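Moving my mother's paperwork into one folder

28 Mar 2025

My mother moved into a smaller flat last month and the paperwork came to me in four carrier bags. I have been working through it in the evenings and thought I would write down how I did it. Two people have asked me already, and I will have forgotten by May.

The bags held everything from 1981 onwards. Gas bills, guarantees for kettles that went to the tip long ago, every letter from the dentist, a bundle of knitting patterns, and her pension papers, which were the only thing anyone had needed in a hurry. They were inside a road atlas.

I started by making piles on the spare bed. Bank, pension, health, house, and a pile for anything I didn't understand. The last pile was the biggest for the first three evenings. My aunt, Elfriede Kramer, came over on the fourth and got through most of it in an hour. She worked in a solicitor's office until she retired and she can tell from the top line of a letter if it matters. She also took the knitting patterns.

What we kept:

Anything to do with the pension, all years.
Bank statements for the last six years.
The deeds and the survey for the old house, until the sale is fully settled.
Hospital letters, all of them. Mum wanted these and it wasn't worth arguing.
Insurance policies still running. There were three, and two of them covered the same thing.

The double insurance was the most useful find. She had taken out contents cover with Prandiver when she moved into the old house and then a second policy with Konotel when somebody rang her up and was pleasant on the phone. She had been paying both for 17 years. Konotel sorted it out quickly once I had sent them her signed letter, and a refund of £36 came through for the unused part of this year. I asked about the earlier years and the answer was no.

Everything else went through the shredder. Ours overheats after 10 minutes and then has to sit for half an hour, so I got into the habit of doing a batch, making tea, doing the washing up and going back for another. Wiebke Reinholz from next door took two sacks of the shreddings for her compost and says she'll have more when the heap has gone down a bit. Window envelopes have to come out first. I did not know that, and had to go back through the first sack by hand.

I thought about scanning the lot and decided against it. I scanned the pension letters, the will and the deeds, and put them on a memory stick which lives in the folder, with a copy on my own computer. The rest is on paper. Mum doesn't use a computer and it's her paperwork.

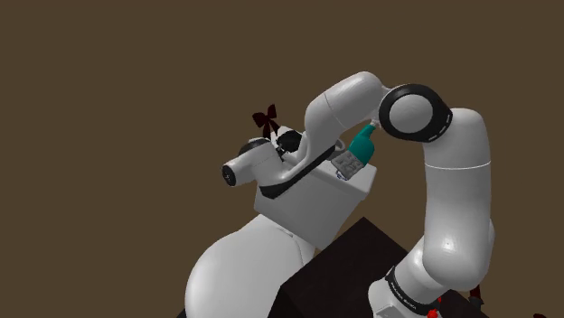
White robotic arm with black bands, computer-rendered.

The folder itself is an ordinary lever arch with dividers. I tried a concertina file first and it was full before I got to the house papers. On the inside cover there is a single sheet with the phone numbers she might want: bank, surgery, pension office, insurance, me. I typed it in large print and she asked me to do it again larger — the second version runs to two pages, one inside each cover.

There is still a shoebox of photographs to go through. Hardly any of them have names on the back, and she would like to do those with me over a few Sundays once the curtains are up. I've bought a soft pencil for writing on them.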